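Print this page | E-mail this page

Stinwood Supply Program Places Drawer Organizers in School Workrooms

FLANDTON, 14 December 2022 — The Stinwood Supply Program announced today that it has completed delivery of 200 small-parts organizers to school workrooms in Flandton and Brolden. Of these, 166 went to elementary schools. The remaining units were assigned to adult evening classes. 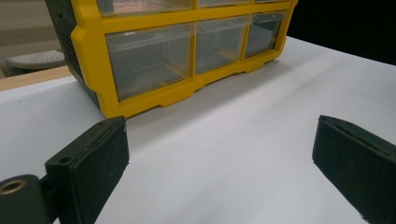 Teachers who took part in the October trial asked for storage that could stay on a worktable and be checked without opening every compartment. The program compared several designs and chose a tabletop unit for the workrooms. It has a yellow plastic frame and clear drawers of different widths, so that paper clips and fasteners can be kept apart from larger supplies such as glue sticks and tape.

"Staff were spending too much of their planning time looking for small items," said Apolinar Bermúdez, director of the program. "We wanted one place for them, at a height people can reach while seated."

Each workroom has also received a set of 20 printed labels and a one-page guide to sorting. Schools may arrange the drawers as they see fit — the program asks only that sharp items be kept in the top row. Replacement drawers may be requested through the Solís Street office.
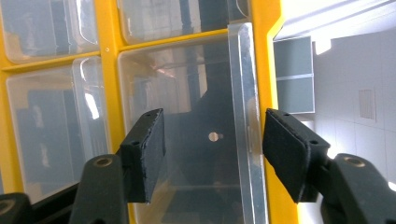

Requests for Additional Units

Schools not included in the first delivery may apply in writing. Requests should name the workroom and the staff member responsible for it.

Contact: Stinwood Supply Program, 633 Solís Street, Flandton
Last updated: 14 December
© Stinwood Supply Program. All rights reserved. | Back to top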